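Re: [arms-list] Stock fingers or soft fingers for picking up floor litter?

Date: 09/11/2021

> We're about to order grippers for a pair of arms and I keep going
> back and forth. The Grolatent soft fingers look lovely in the
> brochure, but the plain Stinero ones are already on the shelf.
> Mostly we want to pick up light household stuff from carpet.
> Has anyone run the two against each other?

Hello all, and thanks for raising this one, it's been on my mind since July! We have been going back and forth on exactly the same thing here at Alvarado, so let me share what we have, with apologies in advance for the length (my messages to this list never do come out short).

We did 200 picks with each set, same arms, same Akalano controller, same bedroom with the same tired carpet. The pieces were a water bottle, snack wrappers, paper bags and a few thin stick-shaped things, and a pick only counted if the piece ended up in the trash bin. The stock fingers got 97 of their first hundred, which surprised me very much, and then slipped a little in the second hundred when we moved everything closer to the furniture. The soft ones were wonderful on the bottle and pretty hopeless on anything lying flat, because the tips folded under before they got hold of an edge.

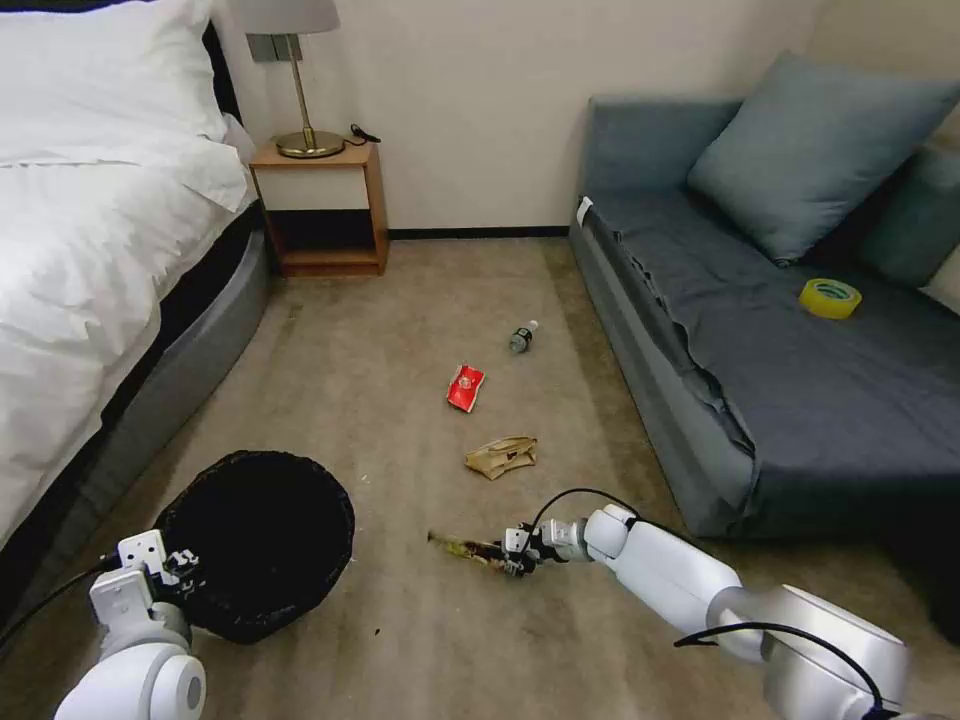

Do the small fingertips leave enough grip for a full bottle?
Only if you take it by the neck; around the middle ours turned in the grip and dropped, so we stick to empties.

One more thing I'd look at before ordering anything is the cabling. We lost the better part of an afternoon to a cable that snagged whenever the forearm rolled, and I blamed the poor gripper for it the whole time. Give yourself a generous loop and run the wrist through its full travel before you tie anything down.

Closing force matters less than I expected. We started at 50 percent on the Akalano slider, and going higher just crushed the paper bags. Approach height was much fussier. A few millimeters too high and you close on air, a few too low and the tips drag in the pile.

So if it were my order, I'd start with the Stinero set you already have and put the money toward spare tips. I'm happy to send the pick log to anyone who wants it, it's one long spreadsheet and my column names are terrible, but just write to me off list and I'll explain them.

Warm wishes from the Alvarado bench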